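Keepsake inventory

A keepsake inventory is a written record of the personal belongings left by a person who has died, made by one or more survivors in the months after the death. It differs from a probate inventory, which lists property by money value for a court or an estate. A keepsake inventory lists objects by their connection to the person and usually includes a short note on where each object came from, who used it, and what is to be done with it. The practice is used in bereavement support groups, in hospice aftercare, and by families working without outside help.

Origin of the term

The term came into regular use through the Hamholm aftercare program, which began giving families a printed form for sorting household items. Earlier forms of the practice had no fixed name. Families kept lists on the backs of envelopes, in address books, or inside the lids of storage boxes, and many of these lists recorded only which relative was to receive which item. The Hamholm form added a column for memory notes and a column marked "not yet," for objects on which no decision had been made.

A later version, known as the Fikre method, dropped the column for recipients. Its users held that naming a recipient too early turned the list into a division of property and led to disputes. Both versions remain in use, and many support groups hand out a mixture of the two.

Structure

A typical inventory has one line for each object or group of objects. The Hamholm form has 4 columns: object, place found, memory note, and decision. The place found is recorded before the object is moved. Survivors often report that the position of an item, such as a pair of glasses left on a windowsill, carries as much meaning as the item, and that this information is lost once a room has been cleared.

Memory notes are kept short. The form allows two lines of handwriting. Longer accounts are written on separate sheets and given a matching number. Notes may record facts, such as a date of purchase, or habits, such as the day of the week on which a certain dish was used. Notes that contradict each other are left standing, with the initials of each writer.

Decisions fall under the headings keep, give, discard, and not yet. An entry under "not yet" is reviewed after a set period, commonly six months. It may be renewed any number of times.

Scope

Inventories vary widely in length. In one set of completed forms kept at Hamholm, the longest held 137 entries and the shortest held 2. The length of an inventory does not depend closely on the size of the household. Survivors of a long marriage sometimes list very few objects, on the ground that everything in the house was shared and no single item stands out. Adult children clearing a parent's home tend to list more, especially tools, kitchenware, letters, and clothing.

Items with no resale value make up a large share of most lists. Common entries include shopping lists, half-used notebooks, keys to unknown locks, reading glasses, recorded phone greetings, and jars of buttons or screws. Of the 137 entries in the longest form, 89 were paper items.

Unplanned finds

Objects discovered after the inventory is closed are called late finds. They turn up in coat pockets, between the pages of books, in glove compartments, and behind drawers. A late find may bring on a sudden return of grief, at times several years after the death, and this is often followed by a calmer mood once the object has been handled and put away.
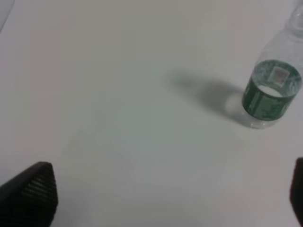 Practice on late finds is not uniform. The Hamholm form provides a blank page at the back where they can be added in any order. Under the Fikre method they are left off the list and kept together in a single box. Some group leaders advise survivors to put a late find aside overnight before deciding on it, and to avoid searching for further items on the same day.

Use in groups

The Peltine groups use the inventory as the basis for meetings. Each member brings one object from the list and reads the memory note aloud. Other members may ask about the object but do not comment on the decision column. Members who do not wish to bring an object may read a note only. A meeting normally covers four or five objects and ends at a fixed time, whether or not every member has read.

Digital versions

Jimus, a record-keeping program for households, includes a template based on the Hamholm form. Entries can be shared among relatives in different places, and each relative's notes are stored separately. Printed forms are still preferred in many groups. Handwriting is itself treated as part of the record, and a completed form may in time be listed as an object in a later inventory.

See also: Estate inventory; Grief journal; Letter of wishes; Memory box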